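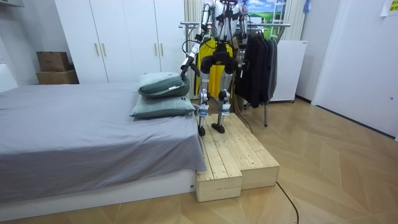
第四章 睡眠与记账：家庭时间怎么算

本章要点
时间日志的三种记法
主要活动与次要活动
睡眠为什么总被高估
缺失时段的处理
课前请先翻一遍第三章的抽样框，后面直接用，不再重复。

4.1 从一张表说起

Ledavside，一个河边小镇，户数不多。Fatima Fashola 在那里做过一次时间使用调查，发出去的日志本945份，每份记2天，一个工作日一个周末。问题很普通：人一天到底睡多久？做家务多久？照看孩子多久？

听上去简单。直接问不就行了。

先问了。问卷第一页就是："您平时每天睡几个小时？"多数人填八小时，整数。再看同一批人的日志，躺下时间、起床时间，一格一格写着，加起来对不上。有人多，有人少，差得最远的一位受访者，自报睡六小时，日志里两天都超过八小时。他后来在回访里说，六小时指的是"睡踏实的"。

于是第一个麻烦：什么叫睡。

躺在床上看手机，算不算？半夜起来给孩子喂奶，再躺回去，中间那段怎么断？午饭后在椅子上眯一会儿呢？调查员的编码手册里必须有答案，而且每个调查员的答案必须一样。本章大半篇幅讲的就是这本手册怎么写。

4.2 几个先要说清的词

时间日志：受访者按时间顺序记录自己一天活动的表格。起点通常定在凌晨四点，而非零点。零点时很多人还醒着，从那里切开，一次睡眠会被劈成两段，分到两天里去，统计起来很烦。

时段：日志里最小的一格。常见的是十分钟或十五分钟。格子越细，受访者越累，漏填越多；格子太粗，短活动全没了，铺床、倒垃圾、给植物浇水，统统消失。Ledavside 用的是十五分钟，后面会看到这个选择的代价。

主要活动：受访者自己认为"当时在干什么"。
次要活动：同时还在干什么。一边熨衣服一边听广播，熨衣服是主，广播是次。一边陪孩子一边做饭呢？看谁填。父亲母亲填法不同，这一点4.5节细讲，很多文献在这里栽过。

情境栏：在哪里，和谁在一起。别嫌麻烦，缺了这一栏，照料时间基本没法算。

4.3 三种记法

（一）自填日志。便宜，覆盖面大。缺点是拖延，不少人到第二天晚上才一口气补完，前一天上午写得特别整齐，整齐得可疑。判断补填有个土办法，看笔迹和墨色，全篇一支笔、一个力度、没有涂改，就打个问号。只是问号，不能据此删样本。

（二）昨日回忆访谈。调查员上门或打电话，带着受访者把昨天从头走一遍。质量好，贵。Desta Wolde 带的那一组做了300户，前后拖了一个春天，四月才收完。她的体会是别问"然后您做了什么"，连问二十遍人会烦，改成"吃完早饭碗是谁收的"，对方自己就往下讲了。但是要小心，问得太具体就成了诱导，家务时间会虚高。

（三）随机提示法。一天里不定时响几次，响的时候在做什么就记什么。适合测心情、测短活动。测睡眠基本没用，总不能把人叫醒问他睡了没有。

三种记法可以搭配。常见做法是以自填为主，抽一部分做回忆访谈，用来校正。校正系数怎么算见附录二，公式不长，自己推一遍。

4.4 卧室里的家务

家务研究长期盯着厨房。做饭洗碗，时间长，好记，大家也都承认那是活儿。卧室里的活儿就散得多：换床单、拍枕头、叠被子、收衣服、把晾干的衣服挂回去、给孩子找第二天要穿的袜子。每件两三分钟，夹在起床和出门之间，夹在洗澡和睡觉之间。

十五分钟一格的日志，这些几乎全丢。受访者在那一格里写"起床洗漱"，完了。铺床归进了个人护理，叠衣服归进了休息。

Ayodele Okafor 重新编过 Ledavside 的一部分日志，办法很笨，把情境栏是"卧室"、主要活动不是睡眠的格子全挑出来，共1274格，再逐格看次要活动和页边的备注。备注里东西真多。"顺手把床理了。""一边打电话一边叠。""孩子吐了，全换。"最后这一条，主要活动栏写的是"睡眠"。

所以睡眠时间为什么总被高估，原因之一就在这儿：夜里被打断的那些段落，受访者嫌麻烦，一条线从十一点画到早上七点。线底下有什么，不知道。

教学上建议这样处理：夜间时段单独设一页，只问起来过几次、为了什么、多久。不要求精确。实际用下来填答率还可以，比在主表里填好的多。

4.5 谁在填

同一户两个人的日志放在一起看，常常像两户人家。

Tobiloba Fashola 和他妹妹 Fatima 合写过一份编码说明，内部用的，没正式出，后来各校传抄，大家叫它 Oveo 手册。里面有一条到现在还在用：两人共同在场的活动，各记各的，不互相修正。丈夫写"和孩子玩"，妻子同一时段写"做饭，孩子在旁边"，两条都留。想知道真相的人会不舒服，但一改就是拿调查员的想法盖掉了受访者的。

反对意见也有。Milošević 学派主张以户为单位做一致化处理，理由是政策部门要的是总量，一个孩子一小时里被照看了两遍，总量就虚了。两边都有道理，取决于你拿数据干什么。4.7节会用同一组数据按两种规则各算一次，结果差别请自己填进表4-3。

4.6 缺失与异常

先列常见情况，处理办法放在后面的小节：
整页空白
只有上半天
连续八小时以上同一活动（睡眠除外）
一天总和不等于二十四小时
活动写得看不清，或用了只有自家人懂的叫法

最后一种别笑，"弄那个"出现的次数不少。Ekene Osagie 负责录入那一阵，专门备了个本子记各户的叫法，电话回访时一个一个问。有一户的"下楼"指的是喂鸡。

总和不等于二十四小时的，先查起点。受访者从零点记起，调查员按四点录，前后就会重出四个小时或者少掉四个小时。这种错占了大半，改起点就行，不必动内容。

思考与练习

1. 记录自己一天的时间，用十五分钟一格。第二天再用十分钟一格记一次。比较两份里不足一刻钟的活动各有多少。
2. 找一位同住的人，请对方同日记录。挑出两人都在场的时段，对照主要活动栏。先不要讨论谁对。
3. 为"躺在床上但没有睡着"写一条编码规则，不超过五十字。交给同学，让他用你的规则编一页日志，看他在哪里停下来问你。
4. 阅读 Branell 地区调查的夜间附页（教材网站可下载），说说"起来过几次"这一问的措词有什么问题，试着改写。

4.7 节开始需要用到电子表格，请提前把数据文件下好，文件名里的空格不要删，删了公式会报错。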